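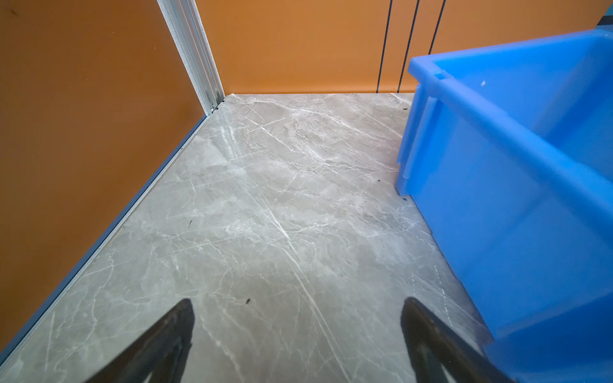 Branov put picking arms into its returns warehouse two years ago, and the company still talks about the change in terms of hours saved. I worked the sorting line there for most of that time. The hours are real. A bin that used to mean 50 bends and lifts now gets filled by a gripper, and my back is better for it.

What changed more is the talk. Six of us used to stand close enough to argue about baseball. Now there are 2 people for the whole row, far apart, clearing faults on a screen. On my last full shift I cleared 103 of them and spoke to one person.

The Istura plant across the road did it differently. They kept the crews together and rotated people through fault duty, an hour at a time. It costs them a little output. Managers who can find money for almost 1000 new bins can find money for that, and they should ask the line how to set it up before the next arms are bolted down.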